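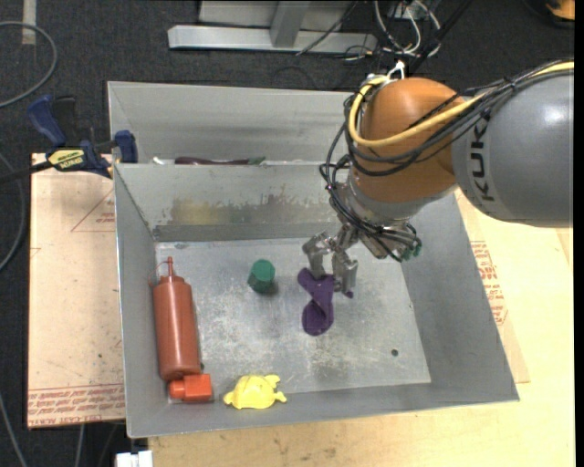
Figure 4. Gripper at pick height over a mixed load in the front bin.

4 Safe working at the picking cell

4.1 Scope

Section 4 covers the daily use of a Warkico picking cell with one robot arm and two metal bins. It applies to anyone who loads, clears or restarts the cell. Read it together with your site risk assessment. Where the two differ, follow the stricter rule.

Fitting the gripper is covered in Section 3. Repairs to the arm or its controller must be left to trained service staff.

4.2 Before you switch on

1. Turn the cell key to OFF and take the key out. Keep it with you while your hands are inside the marked area.
2. Check that each bin sits flat and cannot slide when pushed. Tighten any clamp that moves by hand.
3. Follow the cables and hoses from the arm down to the wrist. They should be able to bend freely and must not be trapped between moving joints.
4. Look over the gripper fingers for cracks, bends and missing screws.
5. Remove tools, offcuts and packing from the bins.
6. Stand outside the marked area, put the key back and turn it to SETUP.

Note: Scuffs and stains on the bin floor do no harm. Replace a bin if the metal is split or has a raised edge.

4.3 Loading the bins

1. Use only items listed on your Trummer item sheet. No single item may weigh more than 3,000 g.
2. Place items by hand. Do not tip them in from a box.
3. Keep hard items at least 30 mm apart when teaching a new pick. Normal running does not need this gap.
4. Spread soft items such as cloth so that they lie below the rim. Loose ends must not hang over the side.
5. Close all bottles. Do not load glass, blades or anything under pressure.

CAUTION: Cloth can wrap round a finger and stay there after the gripper opens. Never pull it free while the arm has power.

4.4 First run after a change

Do a slow run whenever you change the gripper, move a bin or add an item to the sheet.

1. Set the speed to 6 per cent on the Furkamo panel.
2. Hold the enabling switch and start the cycle. Let go at once if the arm moves in a way you did not expect.
3. Watch the fingers as they go down. They must clear all four walls and stop above the floor.
4. Repeat with an item close to each wall. The sloping sides leave less room at the bottom than at the top.
5. If every pick is clear, raise the speed in small steps. Do not go above 70 per cent without written approval from your site safety lead.

WARNING: The arm may start without a sound. A still arm is not a safe arm unless the key is out.

4.5 Clearing a dropped or stuck item

1. Press STOP and wait for the panel to show HELD.
2. Turn the key to OFF and take it out.
3. Reach in from the side away from the arm. Do not lean on the gripper or the wrist.
4. Remove the item. If it is held in the fingers, use the hand release described in Section 3.6.
5. Enter the stop in the cell log, with the item code and the bin used.
6. Repeat the checks in 4.2 before you restart.

If the same item sticks again during the shift, take it off the item sheet and report it to Adow Support.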